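February, half past six in the morning

I slept badly and I woke up with the terminal blocks in my head again. The kitchen is still dark and I write this before the others get up.

Yesterday was the second day with the new gateway at the Drokum pumping hall. I had promised Liam Costello that the cabinet would be closed by four in the afternoon, and at four in the afternoon I was sitting on a cable drum with the door open and my laptop on my knees. The gateway starts fine. It sees the first pressure transmitter, it sees the second one, and then it reads the flow meter for 90 seconds and loses it. Always 90. When a fault comes at random I get nervous, but when it comes like a clock I am almost happy, there must be a setting somewhere that somebody typed.

The setting was not in the gateway. I went through every page of it, also the pages in the manual that were translated so poorly that I read them in Czech and in English and understood two different things. Mr. Říha lent me his old serial tester, the gray one with tape on the battery cover, and we listened to the line together. He does not talk much when he works. He only pointed with his pencil at one line on the display and said "look who is speaking." There were two devices answering to address 15. One is our flow meter. The other one is a level sensor from the previous installation, which according to the drawings was removed four years ago.

It was not removed. It sits behind the second pump, painted over in the same green as the pipe, with power, and it wakes up from time to time and answers questions that are not for it. I felt a little sorry for it.

I changed the address of the flow meter and did not touch the old sensor, I have no permission to disconnect it. I wrote this in the handover notes, with the terminal number. Liam said on the phone that it is the right way, but he sighed, and I know that sigh - it means another form to the owner of the hall. The form will come to me.

After that the line stayed up. I left it running until the guard came to lock and it did not drop one message in 1000. I know that this is a small number and proves little. I wanted to see a round number before I went home and so I waited for it.

What still bothers me is the heat. The gateway has no fan, which was the reason we chose it, the hall is full of fine dust and the fans in the old unit died one after another. But the supplier's sheet gives the temperature for a cabinet with free air on both sides, and our cabinet has the power supply on one side and a big bundle of wires on the other. By evening the housing was warm enough that I took my hand away. In winter this is nothing. In July the hall is like a bakery. I would like to move the power supply to the lower rail, this needs two hours with the pumps stopped, and to get two hours I must ask Kheri Muli, who plans the stops for the whole site and who has already moved one for me this month.

I drafted the message to her three times. The first was too long, the second sounded like I was angry. The third says only what I need and how long it takes. I will send it at eight, not now, it is not polite to make somebody's phone ring at this hour. 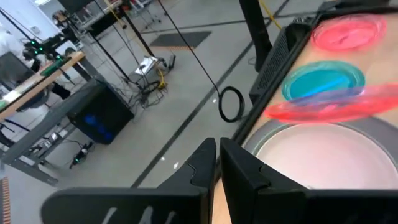 The other possibility is the smaller model from Ninora, which uses less power and would make less heat in the same place. I have looked at its sheet twice. It has one serial port instead of two and I would lose the spare, and I have learned to love a spare port. Also we would have to order it through Lodellow, and they confirm an order quickly and then go silent for weeks. So, first the rail. If the rail does not help, then we talk about Ninora.

Things for today: print the new label for the flow meter, the old one still says 15 and in half a year I will believe the label. Return the tester to Mr. Říha with fresh batteries. Ask Liam if he has the original drawing of the old installation, there was a revision letter missing in the corner and I suspect we work from a copy of a copy. Buy ferrules, the red ones, I have almost none left in the box.

I must also learn the English word for the small plate that covers an unused opening in a cabinet. I said "lid" yesterday and Liam brought me the cover of the cable tray.

Ten to seven. I hear the shower upstairs. I want to read through the log from the night before I drive there, the gateway should have sent it at six, but the mail is not here yet.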